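May 2022
By Vudberg Documentation

5. Setting Up the Household Inventory

This section covers the inventory module of Clultent, the policy management program for renters and homeowners. It assumes that the account has been activated and that at least one policy is linked (see Section 3). If the policy is still listed as Pending, the inventory can be filled in but cannot be submitted.

5.1 Before You Start

Have the following on hand:

- the declarations page of the current policy
- receipts or card statements for larger purchases
- serial numbers for electronics and appliances
- appraisals for jewelry, art, or instruments, if any

The inventory does not change your coverage. It is a record of what you own and what it would cost to replace. Changes to limits or deductibles are made on the Policy tab and take effect only when the insurer confirms them.

CAUTION: Do not enter the same item under two linked policies. If a renters policy and a separate valuables policy are both linked, duplicate entries are flagged at submission and the whole inventory is held until they are cleared.

5.2 Creating Rooms

1. Open the Inventory tab and select New Inventory.
2. Choose the policy from the list. The policy number and property address fill in automatically. Check both against the declarations page.
3. Select Add Room and type a name of up to 24 characters.
4. Repeat step 3 for each room. Include closets, the garage, and any off-site storage unit.
5. For off-site storage, turn on Away From Premises. Many policies apply a lower limit to property kept elsewhere, and the totals are kept apart for this purpose.
6. Select Save Layout.

NOTE: Rooms can be renamed at any time. A room can be deleted only when it is empty. Move its items first with Item > Move To.

5.3 Adding Items

1. Open a room and select Add Item.
2. Enter a plain description. "Floor lamp, brass, three-way" is better than "lamp."
3. Select a category. If none fits, use General Household.
4. Enter the purchase year. An estimate is accepted - mark the Estimated box next to the field.
5. Enter the replacement cost. This is the price of a new item of like kind today, before sales tax.
6. Enter the serial number, if there is one.
7. Attach a receipt or photo with the paper clip button.
8. Select Save, or Save and Add Another to stay in the same room.

Small goods of the same kind can be saved as one group. Open the Group switch, enter the quantity, and enter the replacement cost of a single piece. The program multiplies the two. Kitchenware, bedding, books, and hand tools are usually entered this way. Do not group items that need their own serial numbers.

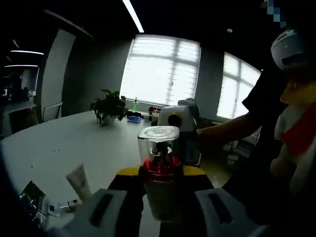

Figure 5-2. Clear container, red base, white lid.

A single inventory holds up to 700 items, and a group counts as one item regardless of quantity. When the limit is reached, the Add Item button turns gray. Households with larger inventories should group small goods or open a second inventory under the same policy. The two are combined on the printed report.

5.4 Replacement Cost and Actual Cash Value

Clultent shows two totals at the foot of each room. Replacement Cost is the sum of the amounts entered in step 5 above. Actual Cash Value is the same sum less depreciation, worked out from the purchase year and category.

Which of the two applies to a claim depends on the policy. Look for the words "loss settlement" on the declarations page or in the policy form. To set the matching basis:

1. Select Inventory > Settings.
2. Under Loss Settlement, choose Replacement Cost or Actual Cash Value.
3. Select Apply. The chosen total is shown in bold.

For example, a microwave entered at $355 with several years of wear may show an actual cash value of $189. Under an actual cash value policy, the lower figure is the starting point for settlement, and the deductible is taken from it.

NOTE: The depreciation tables in Clultent are for planning. An adjuster may use other tables.

5.5 Special Limits

Most policies cap certain kinds of property no matter how high the overall limit is. Cash, jewelry, firearms, silverware, and business equipment are the usual ones. The caps must be typed in by hand, as they are not sent with the policy link.

1. Select Inventory > Special Limits.
2. Enter the cap for each category exactly as printed in the policy. A policy that covers cash up to $200 is entered as 200, without the dollar sign.
3. Leave the field blank if the policy states no cap. Do not enter zero - a zero is read as no coverage.
4. Select Check Inventory.

Categories over their cap are listed with the amount of the shortfall. To cover the difference, ask the insurer about scheduling the items. Once an item is scheduled, open its record and turn on Scheduled so that it no longer counts toward the cap.

5.6 Submitting and Backing Up

1. Select Inventory > Review. Records with missing fields are marked with an open circle.
2. Fill in the missing fields, or select Accept As Is.
3. Select Submit. A confirmation number is shown and is also sent to the email address on the account.
4. Select Export and choose Report (PDF) or Data (CSV).
5. Store the exported file away from the insured property.

Accounts set up through a Barkance agency office send a copy of the inventory to the agent at step 3. To stop this, turn off Agent Copy in the account profile before submitting.

CAUTION: Submitting an inventory is not the same as filing a claim. After a loss, report it to the insurer first and then follow Section 8.

5.7 Moving Records From Ravn

Files saved in Ravn can be imported with Inventory > Import. Item names, rooms, and costs carry over. Attachments do not and must be added again. Check the purchase years after the import. Records with a blank year are given the current year, and their actual cash value will read too high until the year is corrected.

If the import stops partway, no records are saved. Close the file in all other programs and run the import again.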